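The spare quilt problem

Where bedding goes between guests, and what folding does to it

By Smaranda Chiriac

A sofa that doubles as a guest bed has to find room for a second set of textiles. The base layer stays put: a throw over the seat, cushions along the back, something over the arms if the upholstery marks easily. The night layer comes and goes. A duvet or comforter comes out in the evening, goes back in the morning, and spends most of the year compressed into whatever space the household can spare.

The two layers age differently. A throw wears from the top, through friction. A comforter wears from the inside, through compression, and most of that happens in storage.

A quilted comforter is two sheets of fabric with a filling between them, held by stitching. The stitching stops the filling from travelling. Closely spaced lines hold it well but flatten it, because every seam is a place where the two faces meet and no air is trapped. Widely spaced lines leave larger pockets, which feel warmer and allow the filling more room to shift. Irregular or wavy seams are a compromise used on many mid-priced comforters. The panels vary in size and the eye doesn't pick out a pocket that has gone thin.

Each fold adds a hard crease. Folding once in half gives one crease and a bundle two layers thick. Folding again gives four layers, and by the third fold the outermost layer is travelling a good deal further around the bend than the innermost. The difference has to be taken up somewhere. In a thin blanket it disappears. In a thick comforter it shows as a rounded front edge on the outside and a set of small tucks on the inside, where filling is squeezed against itself. Left for months, those tucks set.

The remedy is to fold in a different place each time. Thirds lengthways, then in half, is the usual method for a double. The next time, fold in half lengthways and then in thirds. The creases fall on different panels and none of them gets the full load. It costs nothing and takes under a minute, but it does rely on remembering which way it was done last. A small safety pin in one corner of the label, moved from left to right at each change, does the job.

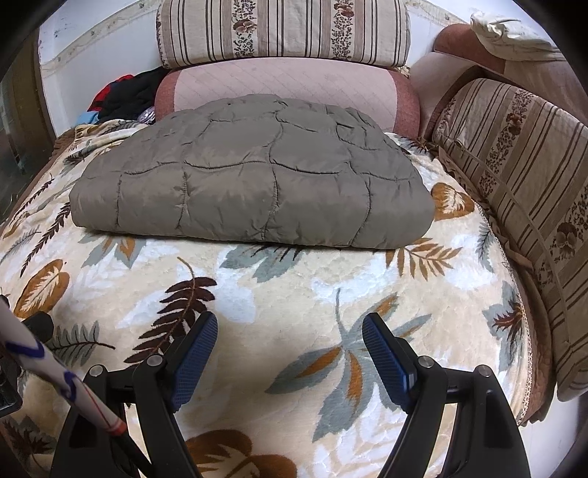
Folded and ready to put away: a quilted comforter on a leaf-patterned throw, with a diamond-quilted cushion behind.

Fabric finish matters more than it gets credit for. Slightly glossy covers are usually tightly woven, and a tight weave keeps fine filling in and dust out. It is also slippery. A glossy comforter stacked on another glossy comforter will slide off a shelf unless it is held at the front, while the same item laid on a deep-pile throw stays where it was put. Pile works as a brake. Anyone short of floor space will find a sofa with a plush throw a better folding surface than a made bed with a smooth cover, provided the seat is deep enough to take the width of the final bundle.

Plush throws need separate treatment. The pile is raised and lies in one direction, like the nap on velvet, and a heavy item left on top for a week will press it flat. A soft clothes brush lifts it again. Steam will too, held well clear of the cloth. An iron won't, and on a polyester pile it may leave a glazed patch that can't be brushed out. Large printed patterns hide flattened areas better than plain colours do, and leaf prints in browns and creams hide most other things as well, at least until wash day.

Washing is where the two layers should part company. Throws shed in their first few washes and the loose fibre clings to anything quilted, settling along the seams where it is hardest to remove. Wash the throw alone, at a low temperature, without softener. Any lace or trim along the edge is the weak point, and a mesh bag is worth the trouble. A comforter needs a drum large enough for it to turn over freely. If it has to be pushed in by hand it will come out clean on the outside and poorly rinsed in the middle.

Drying takes longer than most people allow. The cover feels dry well before the filling is. Press a panel between two palms and hold it: a damp filling feels cool after a few seconds and a dry one doesn't. Check the panels at the centre, where the air reaches last. A comforter folded while damp will smell by the following month and there is no cure but another wash.

As for where the bundle goes, I tried two arrangements at home through the winter. The first was a zipped cotton storage bag from Homthorpe, sold for doubles, 600 millimetres wide. The bag breathes, the zip runs round three sides and the handles are stitched through to the base. A comforter folded in thirds and then in half went in with room to spare. Its fault is height. It won't go under a low sofa and had to live on top of the wardrobe.

The second was a flat underbed box from Markberg, 12 centimetres deep, with a clear lid. It slid under the sofa without catching. The comforter had to be folded flatter to fit, which meant more width and fewer layers, and that is kinder to the filling. The lid needed some persuasion to close, and once closed it bowed slightly in the middle. For a summer-weight comforter it would be the better choice of the two.

I did not test vacuum bags this time. They save the most space and do the most damage. Synthetic filling recovers from a few weeks of it; feather and down recover less well, and quills can be forced through the cover. If there is no alternative, take out half the air and stop.

Back cushions and bolsters should come off the sofa before any of this begins. A bolster along the top of the sofa back is easily knocked down behind it, and quilted cushions stood upright slump if they are leaned on while someone is folding. Put them on a chair. They go back last, after the throw has been pulled straight and tucked into the gap behind the seat. A length of foam pipe lagging pushed into that gap stops the throw creeping forward. Pasau sells a shaped version in grey for the same purpose, and the lagging holds as well.

Loose cloths over the armrests can be left until the end. They protect the place where hands rest and are the first thing to look untidy, so there is little point straightening them until everyone has stopped moving about. Wash them with the pillowcases.

One last note on timing. Bring the winter comforter out in September, a few weeks before it is wanted, and leave it unfolded over the back of a chair for a day. The filling takes up air slowly. Shake it from each of the four sides in turn, then work along any panel that still feels thin, pinching the filling apart through the cover with the fingertips.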